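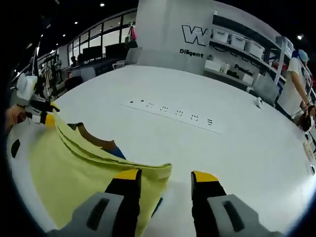
Notebook entry, November, Daly workroom, morning session
Entered by: Sunil Jayasinghe
Copied to: Tanvir Selvanayagam

Purpose

To settle the folding method for knit tops before the written procedure goes to Nallix. The session covered short-sleeved tops only. Trousers and towels remain under the earlier method.

Work surface

The white table with the built-in power strip was used throughout. The strip runs diagonally across the middle of the top, and its position matters more than was assumed when the layout was drawn up. A garment laid square to the table edge crosses the outlet openings, and thin knit fabric settles into them when pressed flat. Laying the garment to one side of the strip leaves a smooth area large enough for an adult size.

The lower left part of the table is therefore to be treated as the standard folding position. Finished pieces are to be moved across the strip and stacked on the other side.

Garments

The yellow-green cloth was treated as the difficult case, as it bunches readily and its edges curl. The brown and blue pieces are to be kept apart from it at the start of each round. A small piece left under a larger one is easily folded in with it, and this was the most frequent fault in the earlier rounds.

Method as tried

1. Lift the garment by the shoulders and let it hang before laying it down.
2. Lay it face down, with the neck away from the person folding.
3. Smooth from the center to the sides. Do not pull at the hem.
4. Bring each side in to the middle, sleeve turned back on itself.
5. Fold the lower half up to the neck, then once more.

Step 3 was added during the session at the request of Mr. Selvanayagam. Without it the curled edge was carried into the side fold and the finished piece would not lie level in the stack.

Results

Garments folded: 40
Refolded: 9
Of these, small piece caught inside: 2

The remaining refolds were for uneven sides. All were corrected by returning to step 3. The running total for the Flolata series now stands at 1,365 garments, counting this session.

Observations

Crumpled garments took noticeably longer to open than to fold. The time sheet has a single column for both and should be divided. The present form does not permit a fair comparison between knit and woven items.

Stack height was not recorded. Lillus has asked for it in the past and the omission should be corrected at the next session.

Actions

S. Jayasinghe: revise the procedure sheet to include step 3 and the standard folding position.
T. Selvanayagam: divide the time column into opening and folding, and add a line for stack height.
Both: agree on a limit for acceptable unevenness at the sides. The current wording, "reasonably even," was read differently by the two of us on several pieces.

Woven shirts with buttons are held over until the revised form is available.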